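Pleten Demonstration Guide
Section 6: Running a Visitor Session

This section covers the standard visitor session with the Pleten humanoid. It assumes that the robot has been unpacked and calibrated as described in Sections 2 through 4 and that the operator has signed off on the daily check sheet. For trade shows and other outdoor or tented sites, use Section 7 instead.

Revised September 8, 2022. Replaces the April issue.

6.1 Before visitors arrive

1. Charge the main battery fully. A session runs 20 minutes and must not be started on a partly charged battery.

2. Mark the visitor line on the floor with tape, 2 meters from the farthest point the robot can reach. Measure with the arm fully extended.

3. Load the Household program from the Larkotora console. Confirm that the speed limit reads 60 percent.

4. Check that both emergency stop buttons work. One stays with the operator. The other stays with the host at the visitor line.

5. Walk the floor area. Pick up cords, bags and anything else the robot could step on. Carpet is acceptable if it lies flat. Do not run the session on loose rugs.

Caution: Do not stand between the robot and the furniture it is working on, even when the robot is paused. A paused robot holds its joints under power.

6.2 Shoe shelf task

The shoe shelf is the first task in the session. It shows the robot working close to the floor with its legs bent, and visitors usually ask about balance at this point.

1. Place the shelf on the floor where the robot can crouch in front of it.

2. Set out slippers in pairs. Slides with a wide strap work best. Avoid laces and soft heels.

3. Start the task from the console and wait for the robot to lower itself. Do not talk over the start tone.

4. Let the hand settle over the slipper before you explain the grip. Ask visitors to look at how the fingers lie across the strap.
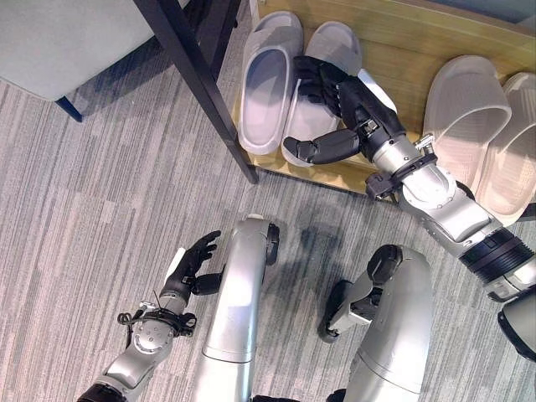 5. When the task ends, wait for the robot to stand and for the status light to turn green. Only then may the host answer questions at the line.

Note: If the hand misses the slipper, let the program try again. If it misses a second time, press Skip on the console and go on. Do not move the slipper by hand while the task is active.

6.3 Wrist view on the second screen

Visitors at the back of a group cannot see the hands well. The Okoro display kit includes a second screen that can show a close view from a wrist or gripper camera. The kit is optional and is ordered separately.

1. Connect the screen to the port marked AUX on the console.

2. Select View, then Wrist. Wait for the picture to appear.

3. Wipe the lens with the dry cloth from the kit if the picture looks hazy. Do not use spray cleaner.

4. Turn the screen toward the visitor line and lock the stand.

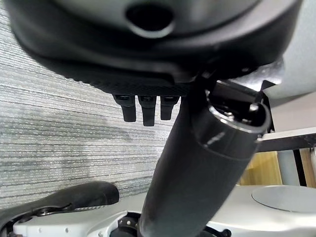
The host should introduce this view before leaving it on screen. People who are new to it tend to look for the whole robot and lose track of which way is up. Begin with the big dark housing across the top, then move down to the three small black prongs under it. After that, point out the long black tube that slants up through the middle, and let the group look for a moment before the next task starts. Keep the explanation short. Technical questions can wait for the end of the session.

Note: The wrist view can lag behind the robot by a moment on a busy wireless network. Use the cable where possible.

6.4 Ending the session

1. Press End Session on the console. The robot returns to its rest position.

2. Switch the second screen off before unplugging it.

3. Thank the group and have the host lead them away from the line. The operator stays with the robot until the last visitor has left the area.

4. Enter the session in the log. Write down any skipped task and any use of an emergency stop.

5. Allow the joints to cool before the next group. If the console shows a temperature warning, cancel the next session and contact the Draritz service desk.

Caution: Never leave the robot powered and unattended between groups.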